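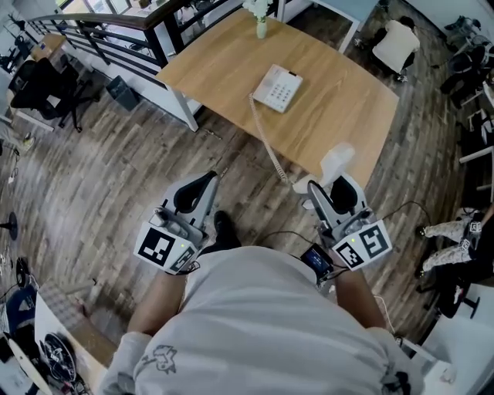 Aurel Coman

My university wants every first-year to take a wellbeing module, and from next autumn it will carry credit. The pilot ran in the spring under the name Skurkuden, with 300 students, and in May we were all sent a glossy summary telling us how well it went.

I have read the summary twice and I still don't know what it claims. Students who finished the module said they felt "more connected". Fine. How many finished it? The figure isn't given. How connected did they feel before? They weren't asked. One student is quoted on the cover, again on page 2, and again at the back, and she does sound very pleased.

I should say that I teach statistics, so I am bad company at this sort of thing. I also have no quarrel with what goes on in the sessions. They cook, they walk along the river, they learn to juggle badly. I sat in on one at four in the afternoon and people were laughing, which doesn't happen much in mine. If the university wants to pay for that, good.

What bothers me is the credit. Once a thing carries credit it has to be marked, and once it is marked somebody has to decide what a poor walk along the river looks like. The draft handbook has a go at this. Students will keep a reflective diary of 900 words, to be graded for "depth of engagement". I have marked reflective diaries. By the third week everyone has worked out what the marker likes to hear, and you get page after page of personal growth from people who plainly wrote it on the bus.

Kyu-ri Won, who ran two of the pilot groups, disagrees with me and has said so over several lunches. Her view is that students only turn up to what counts. Take away the credit and you get the ones who were fine anyway, while the lonely ones stay in their rooms. She may well be right about that. I'd like to see it tested, and the pilot could have done it easily, with one group for credit and one without.

Instead we are going straight to the full intake, all 1396 of them, with timetables already being moved to make space. My second-years lose their Lūse Building computer lab to it. I asked what would count as the module failing and was told there would be a review.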